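From: Bohdana Tymoshchuk
To: Ornthorpe Allotments and Back Gardens list
Subject: Re: [Ornthorpe] Green tomatoes, and the ripening thereof

Meinrad Rüegg wrote on Monday:

> Dear all
>
> It is September and my tomatoes are the colour of a snooker table. I have 12 plants
> under glass, all Trollusero, and I have picked enough ripe fruit to make one sandwich.
> The fruit is large. It is handsome. It has been the same size and the same green for
> three weeks and I have begun to take it personally.
>
> My neighbour on the plot says I should strip every leaf off. My sister says put a banana
> in with them. The man at the seed counter in Maler says stop watering and frighten them.
> These cannot all be right, and I suspect that at least one of them is a joke told to
> foreigners.
>
> Is anybody on this list ripening anything? And what do I do with the rest, if the answer
> is no? I do not like chutney.
>
> Meinrad
> Plot 21

Meinrad, and everybody else who is standing in a greenhouse sulking,

I grew Trollusero for four years and I should have warned you in the spring, when you were waving the packet about at the seed swap and looking so pleased. It is a late tomato. The packet says "mid to late", which in seed packet language means that the plant will get round to it when it has finished its other business. In Maler, up against a south wall, you might see red fruit in the middle of August. In Ornthorpe, where the sun goes behind the water tower at half past three, you are growing it for the foliage.

You asked about three bits of advice, so I will take them in order, with the authority of a woman who has got all of them wrong.

Leaves first. Your neighbour is half right, which for that end of the site is a good year. Take off everything below the lowest truss that still has fruit on it, and anything yellow or blotched. Leave the top alone. The plant makes its sugar in the leaves, and if you strip it to a pole with balls on you will get red tomatoes that taste of the pole. I did this in my second year here and took the results to the harvest supper, where people were very kind about the basket.

What your neighbour should have told you, and in July, is to pinch the tops out. Have you done that? I have a feeling you haven't. I walked past on Saturday and there was something pressed against the roof vent with flowers on it. Those flowers are not going to be tomatoes, Meinrad. They are not going to be anything. Go up there with the scissors tonight and take the top off every plant two leaves above the last decent truss, and while you are at it take off any fruit smaller than a walnut. You will feel dreadful and the plant won't mind at all.

Water next. Cutting down the water does help a bit at this end of the season, so the man at the counter is not pulling your leg, or only gently. But cut it down and keep it steady. If you let the pots go to dust and then lose your nerve and empty two cans over them, every fruit will split from shoulder to bottom by the next morning, and then you will have green tomatoes with holes in, and earwigs living in the holes.

And so to the banana. The banana works. It gives off a gas as it ripens and the gas tells the tomatoes to hurry up. A ripe apple will do the same job, and so will one red tomato if you haven't put it in the sandwich. The drawback is that after ten days you have a drawer with an old banana in it. I use a shoebox with the lid on, one layer deep, fruit not touching, and I keep it indoors where it's warm, and I look in every morning and take out anything that has gone soft or grown a beard. People will tell you to use the windowsill. The windowsill gives you tomatoes that are cooked on one side. It's warmth they want at this stage, and light hardly comes into it.
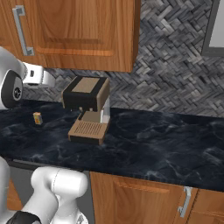
Only bother with the ones that have started to turn. Look at the blossom end, the bottom, where it goes from dark green to a sort of pale, milky, faintly guilty green. Those will ripen off the plant with no trouble. The hard, dark, shiny ones will sit in your shoebox until Christmas and then collapse. Sort them when you pick and save yourself the hope.

As for when to pick, I would leave them on until the nights get properly cold. My rule is the milk test: if I go out to fetch the milk in and say something rude about the temperature, the tomatoes come in that day. You can also lift a whole truss and hang it up by the stalk in a shed or a spare room, or pull the entire plant out by the roots and hang that upside down, which my mother did every year from the pipe in the bathroom. It works nicely. It does drop soil down the back of your neck while you are cleaning your teeth.

Now, the ones that will never ripen. I am sorry you don't like chutney. I don't much like it either, and I have been given 391 jars of it since I joined this society. (I keep the lids. I have a use for lids.) But you have several ways out.

Pickle them. This is what we did at home, and we did not regard it as making the best of a bad job, we grew them for it. Take green tomatoes the size of an egg or smaller, cut a slit in each one, but not all the way through, and push in a sliver of garlic, some chopped parsley and dill, and a bit of hot pepper if you are that way inclined. Pack them in a big jar with a blackcurrant leaf or two and a piece of horseradish root. Pour over brine, 50 grams of plain salt to a litre of cold water that you have boiled first and let go cold. Keep everything under the surface with a saucer or a bag of brine. Leave it on a tray, because it will fizz over, and leave the lid loose, because otherwise you will be meeting your tomatoes on the ceiling. After a week put it somewhere cold. Start eating after three. If it smells sour and garlicky, all is well. If it smells like a drain or has fur on it in any colour, on to the compost, no heroics.

Fry them. Slice as thick as a pencil, salt them and leave them twenty minutes, pat dry, flour, egg, coarse cornmeal, hot fat. Mrs Rao from the top plots puts ground cumin and a good pinch of chilli in the cornmeal and hers are far better than mine, so do that.

Mrs Rao also makes a green tomato dal that I would walk to Maler for. I have asked her for the recipe and she has told me it several times, each time differently, and I believe this is on purpose. Perhaps she will post it to the list, where we could hold her to it.

Or put them in a pie with apples and a lot of sugar and tell people it's an apple pie. Half and half, peeled if you can be bothered, with lemon and a bit of clove. My husband ate this for two autumns before he found the skins in the bucket.

I would go easy on eating them raw in any quantity. They will not kill you, whatever it says on that website Derek sends round, but your stomach may write to you about it. The leaves and stems are another matter, so don't go putting those in anything.

While I'm here, a word about blight, before somebody else replies with only that. If you find brown, greasy patches on the stems or a bronze bruise on the fruit, then none of the above applies. Fruit off an infected plant will go brown in the shoebox and take its friends along. Pick whatever is clean, use it the same day, and bag the plants up and get them off the site. Please do not put them on the communal heap. Somebody did last year. I know who it was, and they know I know, and we nod to each other by the tap.

For next spring: try a cherry or two. I know you think they're for children. I had bowls and bowls off one Gardener's Delight this year, it was done by the end of August, and it asked for nothing but string. Keep one or two of the Trollusero if you must, sow them in February on a warm shelf, and put them at the south end where the glass is clean. I would save your own seed, too, but only from the very first fruit to ripen, which in your case means you have eaten it. Never mind.

I can spare you some big jars if you come by the shed before six. Bring back the dibber.

Bohdana

P.S. To whoever asked about the bulk compost order: it is still 1,000 litres minimum, still delivered to the bottom gate, and still left exactly where nobody can get a barrow round it. Names to me by the end of the month.

--
You are receiving this because you are subscribed to the Ornthorpe Allotments and Back Gardens list.
Replies go to the whole list. Please trim your quotes.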